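2022-11-15

Kitchen wall, Hurnanlow. Paper behind the worktop.

Picked up where the last entry stopped. Paste had been left overnight and the first job was to go along the bottom edge with a fingernail and find out where it had lifted. Two places, both low down, both at a join. The rest is tight. I had expected trouble at the socket and there is none.

Lifted edges: opened each one with the thin palette knife, brushed paste in behind with the small hog-hair brush, pressed back with the seam roller, wiped off with a damp sponge. Don't use the blue cloth for this, it leaves lint in the white parts and you only see it once the lamp is on. Left both alone for 30 minutes before touching them again. The second one needed doing twice.

The pattern. I wrote earlier that it was a plain drop match and that was wrong. It is a half drop. The ribbons are what catch you out, as they run on the diagonal and a small slip at the top of the wall has grown by the time you reach the worktop. Flowers are forgiving, the ribbons are not. Check the match on a ribbon where it narrows, never on a petal. The petals are painted so loosely that they look right even when they are 3 mm out, which is how the first length got hung badly and had to come off again.

Order for hanging next time:
Start from the window side.
Plumb line first, even if the corner looks straight (it isn't).
Match at eye level, then look at the bottom before smoothing anything.
Trim at the worktop last, with a new blade.

I went through 7 blades on the trimming. That sounds wasteful but the paper tears as soon as the tip is dull, and it tears into the white, where it shows most. Straight edge was the old steel rule with masking tape on the underside so as not to mark the marble. The worktop came through it clean.

Colour. The Piken sheet calls the blue "washed indigo" and I would say it dries a shade lighter than the sample. The yellow in the middle of the big peony is stronger than anything else on the wall, and stronger than I remembered from the sample book. Under the old bulb it went nearly orange. With the Hollia lamp it sits better. I am content with it. If anyone wants to tone it down, do it with the lighting and leave the paper alone.

Varnish. This is the open question. The paper is sold as wipeable but there is a difference between wipeable and living behind a dish rack. Tried the matt acrylic on three offcuts pinned to the board:

Offcut A, one coat, neat. Slight shine when you look along it. Pinks unchanged.
Offcut B, two thin coats, let down with a little water. No shine to speak of. Edges curled while wet and went flat again by the afternoon.
Offcut C, bare. Kept for comparison.

Dripped tea on all three and wiped after a few minutes. A and B wiped off. C kept a faint ring in the white, not bad, but you would know it was there. Same again with washing-up liquid, and no difference between them that I could find. Cooking oil still to do. I would go with B at present, but I want to see the offcuts after a week on the board before I put anything on the wall itself. Once it is on, it is on.

Joint at the bottom. Where the paper meets the marble there is a thin gap, wider towards the left. Clear sealant would be the easy way and I don't like the look of it, it always goes yellow. Huỳnh make a narrow white upstand that would cover the gap and protect the paper, but it would also cover the small bow that comes just above the line, and that bow is the one bit of luck we had with the setting out. A full bow sitting above the worktop with nothing sliced off it. I would sooner keep it. So a very fine bead of sealant, matt, taped both sides, and accept that it will want redoing at some point. Tape off while the bead is still soft.

Tried the dish rack in position. The black metal goes well enough against the grey and I had thought it would look heavy. Two things to note. If it is pushed right back the wire touches the paper, and it will rub through in time. It wants a finger's width behind it. Clear stick-on feet on the back rail might do this without anyone having to remember, and there is a packet in the second drawer of the bench. Also plates stood at the back end of the rack will drip close to the wall, so cups at the back, plates at the front.

Bowls: the patterned ones can stay out on the marble. I had wondered whether pattern in front of pattern would be too much and had got the plain white ones down ready to swap. Put them back in the cupboard afterwards. The white ones looked like they belonged to some other kitchen.

Things used up or running low: paste (half a tub left, enough for repairs), sponge needs replacing, 800 grit paper is down to a last sheet and that is wanted for the filler by the door. Masking tape fine. One full length of wallpaper over, plus the offcuts. Rolled it pattern side in and put it on top of the tall cupboard with the batch label taped to the outside. Please keep that label with it – if we ever have to patch, the batch matters more than the pattern number.

Still to do
Oil test on A, B and C.
Look at the two lifted edges again when the heating has been on.
Bead along the worktop.
Feet on the rack.
Socket plate back on, the screws are in the jar lid on the windowsill.
Filler by the door, sand and paint.

Heating was off all day so drying times above are for a cold room. Would expect them to be shorter with it on.

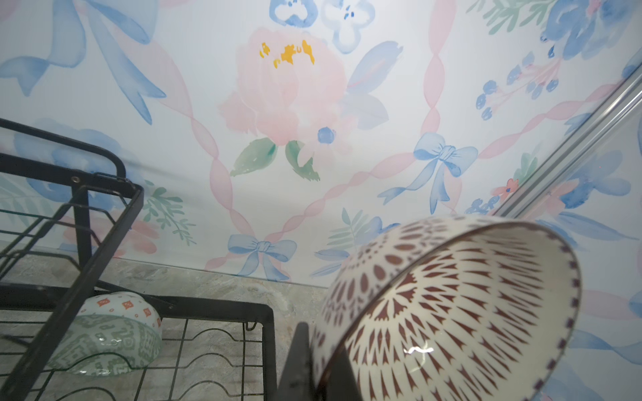 Peony and ribbons over the grey marble, rack on the left.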